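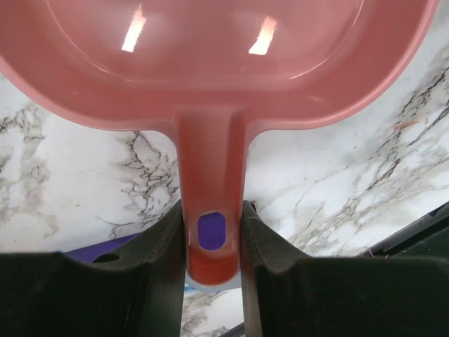 # Where the hand-off goes: a shift lead on the utensil line at Skulthorpe

The packing site at Skulthorpe assembles mixed kitchen sets for mail-order customers. Most of the work is picking: a tray of loose utensils arrives, and each piece goes into a divided carton in a set order. Since July, part of that picking has been done by arms running software from Plodari. The shift lead who runs the cell spent nine years on the manual benches before that, and asked to be quoted by job title only.

The first question was what the arms do well.

"Repeat grips on a known handle," the shift lead said. "A scoop with a short straight handle is a good part. Two flat sides, so the fingers close square on it. You take it low on the handle and the wide end stays clear of the fingers."

Wide parts bring a different problem. Once the piece is lifted, the pan can block most of what the wrist camera has to work with. Glossy plastic adds reflections, and the early software sometimes read a bright patch on a pink or white part as an edge. The fix was partly in the software and partly in the overhead lights, which were moved and fitted with diffusers.

"The vendor wanted to retrain everything. Our electrician moved two lights in an afternoon and the false edges dropped. After that they retrained, and it got better again. Both were needed."

## The benches

Before July there were 60 people on the picking benches across all shifts. There are still 60 people in the department, but 40 of them pick. The others were moved to tray preparation, carton checks and what the site calls recovery, meaning any stop the arm can't clear by itself. No one was let go, though open positions in picking have not been refilled.

The shift lead was careful on this point. "The headcount is the same today. I can't tell you what it is in two years, and I told the crew that. They asked me straight, so they got it straight."

Recovery is the job that changed most. A stop brings up the wrist view on a screen at the end of the cell. The operator looks at the grip, decides whether the part can be released where it is or has to be set down first, and enters one of 5 codes. The target is to restart within 300 seconds.

"People assume it's button pushing. You are judging a grip from a picture taken close up, with the fingers hiding half of what you want. Is the piece centered? Is there another part under it? Somebody who has packed these sets by hand sees that faster than a technician does."

That judgment was not reflected in pay at first. Recovery was graded the same as bench work until late fall, when it moved up one step. The shift lead thinks it should have been settled before the cell was switched on.

## What the hands notice

Wrist strain reports on the benches have gone down. Complaints about eyes and necks have gone up, mainly from recovery operators, and the site now rotates them off the screen every two hours. The rotation was proposed by the operators.

Some bench workers miss the old pace. At a bench, a fast packer could get ahead and slow down before break. The cell keeps one speed - it doesn't bank anything. "That's a real loss to people," the shift lead said. "Management filed it under culture. I'd file it under working conditions."

The sister site at Gosulbridge is due to get the same equipment. Asked what to pass on, the shift lead named the grading question first, then the lights, then the stop codes, which were written by engineers and had to be reworded twice before the night crew used them the same way as the day crew.

"Code 4 used to say 'grasp state indeterminate.' Now it says 'can't tell if it's holding.' We get a lot fewer wrong codes."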